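Laptop Drop-Off Table Comes Back to Lodilley Hall
Aug 22, 2021

I walked over to Lodilley Hall this morning to see how the laptop drop-off was getting along, and I'm happy to report it's busy! If you missed the last one, the idea is simple. You bring in a laptop you've stopped using, somebody checks it over and wipes it, and it goes out again to a student who needs one for the fall.

Nivaldo Dantas is running it again this year, and he told me 82 machines have come in so far. He's hoping for 100 before classes start (I think he'll get there, going by the line at the door). Last year's total was 131, but that one ran all the way into November.

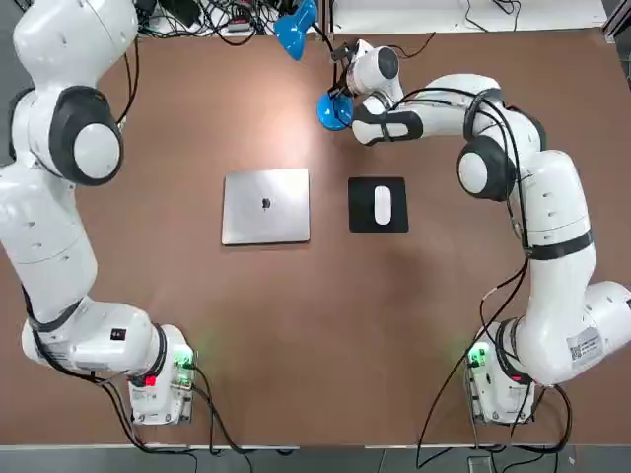
What they want most is anything that still turns on and has its charger. A dead battery is fine, a cracked screen is probably not, and please, please take your stickers off before you come. Nivaldo says peeling them is the slowest part of the whole job. Copy your photos and tax stuff somewhere safe too, as everything gets erased and there's no getting it back.

I brought in my own old one, which had been sitting under a pile of magazines since we moved to Vasconcelos Street. It took me 5 minutes to hand over, and most of that was me trying to remember the password.

Drop-off is at the side entrance, the one facing the Brenero parking lot, from nine until four through the end of the month. Loose chargers are welcome as well, even if you have no idea what they go to. Printers and big monitors should still go to the county recycling center.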